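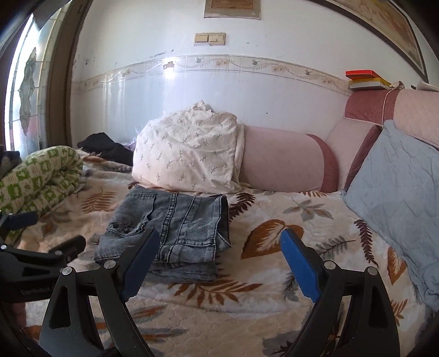

Follmont Slatted Bed Base

July 30, 2020
By Fotini Antoniadis

The Follmont is a low slatted bed base from Womano. It takes a mattress directly, without a box spring, and it comes in Twin, Full and Queen. It has no headboard. Most people who buy it push it up against a wall, and the long sides are flat so that it can sit flush there.

This page covers the current version. If you bought a Follmont before February, your center rail is the older bolted type and the spare parts listed near the bottom will not all fit. Write to us before ordering.

What it is made of

The side rails, end rails and center rail are solid pine, sanded and finished with a clear water-based coat. The slats are also pine, left unfinished on the underside. The legs are beech. The brackets that join the rails at the corners are steel with a black coating, and the screws that go into them are machine screws that seat in threaded inserts. You can take the base apart and put it back together without the holes getting loose, as long as you don't use a power driver.

There is no particle board in it. There is some knotting in the pine. We leave out boards with loose knots, but sound ones are normal and are not treated as a defect.

Slats

Every size has 23 slats. On the Twin they run the full width in one piece. On the Full and Queen they are split at the center rail, and the two halves are supplied as one roll per side. The slats are joined with webbing, so you unroll them, line up the first one with the mark on the end rail, and screw down the first and last. The ones between stay put by their own webbing and the weight of the mattress.

The gap between slats is 2 inches, which suits foam, latex and pocket spring mattresses. Check your mattress maker's instructions all the same. A few foam mattresses call for a narrower gap or a solid surface, and using the wrong base can affect their warranty. If yours needs a solid surface, the Zunlow panel set described further down is made for this base.

The slats are flat. We used to get asked for bowed slats and tried them on an early sample. They made the edge of a soft mattress feel lower than the middle, and they creaked at the end caps. Flat slats with felt tape on the rail are quieter.

Height and clearance

Clearance under the rails is 6 inches with the standard legs. That leaves room for shallow storage boxes, spare blankets in flat bags, and most vacuum heads. Tall legs are sold separately. They screw into the same inserts, so you can change your mind later.

To work out how high your bed will be, add the thickness of your mattress to the height of the base. The slats sit a little below the top of the rails, so the mattress is held in place on all sides and will not slide when you sit on the edge. This also gives you somewhere to tuck the sheet, although with a very thick quilt or blanket the corners can get tight. If you like to tuck in heavy bedding, leave the foot end until last and lift the mattress to do it.

Placing it against a wall

The base can go against a wall on the long side or the head end. Before you push it in place, stick the felt dots from the hardware bag onto the outside of the rail that will face the wall. They keep the finish from marking paint. On light walls, a bare rail tends to leave a gray line after a while.

If you have baseboards, the rail will rest against the baseboard and leave a gap above it. The gap is the thickness of the baseboard. Pillows generally don't fall through but phones and socks do. Some customers fill it with a rolled blanket. We don't sell a part for this.

In a room with an outside wall that gets cold in winter, leave some space between the mattress and the wall so that air can move. The same goes for anyone living in a damp climate. Lift the mattress now and then and check the underside.

Assembly

One person can put together the Twin. The Full and Queen are easier with two, mainly for holding the center rail level while the first screw goes in. Everything is done with the hex key in the hardware bag. You do not need a drill.

Lay the rails on the floor where the bed will go, with the inserts facing in. Fit the corner brackets loosely. Do not tighten anything until all four corners are on, or the last one will not line up. Set in the center rail, then tighten the corners in turn, going back to the first when you have done the last. Turn the base over, screw in the legs by hand, and turn it back. Do not drag it with the legs on. Unroll the slats and fix the ends.

After a couple of weeks of use, go over the screws again with the hex key. Wood settles, and most reports of creaking that come to our service desk are fixed by this. If you still have a noise, move the mattress off and press along the rails by hand until you find it. It is usually one slat end sitting on bare wood where the felt tape has been folded over.

Care

Dust with a dry cloth. Wipe spills with a damp cloth and dry the wood straight away. Do not use furniture polish with silicone in it, as it gets into the felt tape and makes the slats slide. The clear coat will darken a bit in sunlight. If you keep things on the same part of the rail for months, you may see a lighter patch when you move them.

New dark denim can rub color onto pale wood and onto light bedding. If you sit on the edge of the bed in it, or leave it folded there, wash it a few times first. Dye on the rail comes off with mild soap if you get to it early. Old dye stains have to be sanded out and recoated.

Zunlow panel set (sold separately)

Thin birch plywood panels that lie on top of the slats and give a solid surface. Each panel is drilled with rows of air holes. They come in sections so that they fit through narrow doors and up stairs. No screws are needed. The panels raise the mattress slightly, and it will still sit inside the rails.

Holovko drawer (sold separately)

A rolling drawer for use under the base with tall legs. It will not fit with the standard legs. It holds up to 40 pounds and has a lid that lifts off in one piece. The wheels are soft rubber for wood floors. On deep carpet they are hard to pull, and we suggest fabric bags instead.

Delivery

The base ships in two cartons, one with the rails and one with the slats, legs and hardware. They may arrive on different days. Please don't start assembly until you have both, and keep the cartons until you have checked the parts against the list on the first page of the leaflet. If a rail is damaged, send us a photo of the rail and the label on the carton it came in.

Returns are accepted on unassembled bases in their original cartons. A base that has been assembled can be returned only for a fault.

Spare parts

Corner bracket, black
Center rail with end plates (current version only)
Slat roll, Twin
Slat roll, half width, Full
Slat roll, half width, Queen
Beech leg, standard
Beech leg, tall
Hardware bag with hex key, screws and felt dots
Felt tape, roll

Screws and felt dots are sent free on request. Slat rolls are sold whole, and single slats can be had from the service desk if you tell us the size and which end of the bed it came from. For parts for the older version, ask for Taras Hrytsenko at the service desk, who has the drawings and the remaining stock of bolted center rails.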